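Programs > Small Grants > Progress Reports

Progress report, September
From the project lead, Skundomden shared workroom

Print this page | E-mail this page

The grant agreement asks for a report at the halfway mark, so this covers the storage and sorting work paid for under the Trutach small grants line. You will have seen the application, which promised that a proper set of bins and trays would cut the time people spend hunting for small parts. I did not write that sentence and I was doubtful about it then. I am a little less doubtful now, but not as much as the application would like.

Money first. Of the 4000 awarded, most is still in the account. We spent 300 on containers and the rest of what has gone out went to shelving repairs, which were in the budget, and a second delivery charge, which was not. Viklund sent the first order with the wrong lids. They took them back but would not refund the shipping, and I have stopped asking.

What we set out to do was sort the contents of 12 mixed boxes that came over from the old Ovitz storeroom. We have finished nine. The remaining three are the worst ones, and whoever packed them seems to have worked on the principle that anything fits if you push. I would not plan on those going at the same speed.

On method, we tried labels before we tried containers, and that was a waste of two weeks. Labels on a box of mixed things only tell you that the things are mixed. After that we went over to divided organizers for the small pieces and open baskets for cloths and utensils. The divided ones work as long as the compartments are bigger than what goes in them, which sounds obvious, but the first ones we bought were too shallow and half the contents ended up in the neighboring square. Long items are still a problem. Tubes do not fit in any organizer we own and at the moment they get handled one at a time and stood wherever there is room.

The baskets I have fewer complaints about. They are light, they have handles, and people do put things back in them – not folded, but in them. Clear lidded trays were the most popular choice when we asked users and I think the least useful in practice. Under the overhead lights you get glare off the lid and have to tilt your head to see what is inside.
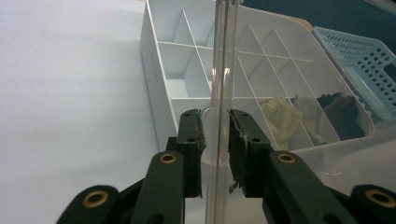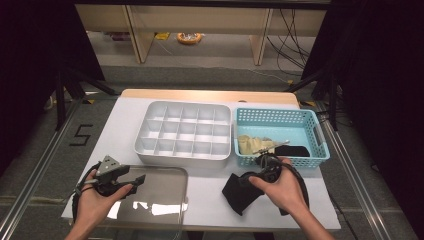

Clear tube with the white organizer behind it; in the second picture, the white organizer, the blue basket and the clear tray on the worktable.

As for whether any of this saves time, I can't give you a number I believe. The application said we would measure it. We asked people to note how long it took to find a part before and after, and the notes we got back were thin and, I suspect, filled in at the end of the day from memory. The few that look reliable show a small improvement. They also come from the people who did the sorting, who would know where things are in any case.

For the second half I would like to move part of the container budget to a tall rack for the long items, and skip the printed signs altogether. Please let me know if that needs a formal change request. The last three boxes should be done before the final report, though I said the same thing about the first nine and they ran over by nearly a month.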